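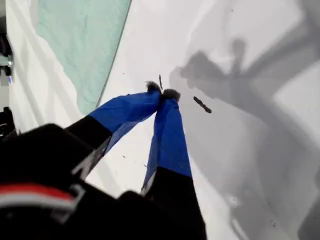
Blue finger sleeves, fuzzy tips, one thin stick. Testing the Sunditz fingertip kit.

1/ I've had the Sunditz kit on the bench at Prakville since November. A few people asked what I think of it, so I'll put it all in one thread. I paid for it myself.

2/ What you get: sleeves for the fingers, stick-on pads for the ends, a small tube of glue and a printed sheet. Mine cost 200 euros from Kneževič, who also sell the pads on their own. Delivery took 4 days.

3/ Fitting is fiddly. The sleeves go on tight and they crease near the top whatever you do. I stopped trying to smooth them out. It makes no odds to the grip.

4/ The pads are the good part. Bare plastic tips let thin things roll out sideways. With the pads on I can pick up a stick thinner than a matchstick and keep hold of it when the arm turns.

5/ Sunditz say 3000 grips per set of pads. I got some 3000 before the left one started shedding, so fair enough. You will find bits on the table. Keep a brush handy.
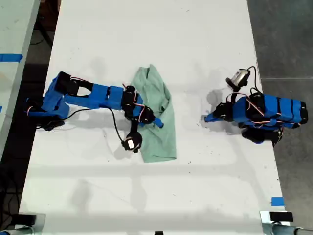
6/ Cloth is a different matter. One arm can pinch a fold and lift it, but laying it flat needs two, and the timing has to be right. The kit won't help you there. I get about the same results on cloth with plain tips.

7/ Bratis do a rubber tip for less money. I tried it for a week. Better on cloth, worse on anything thin, and it marks a white table.

8/ Support: I emailed Sunditz twice. The first reply came next day and was useful. Still waiting on the second, which was about spare sleeves.

9/ Would I buy it again? For small parts, yes. If you mostly fold things, save your money or just get the pads from Kneževič.

10/ Next I'm trying the pads on wire offcuts. Will add the numbers here when I have them.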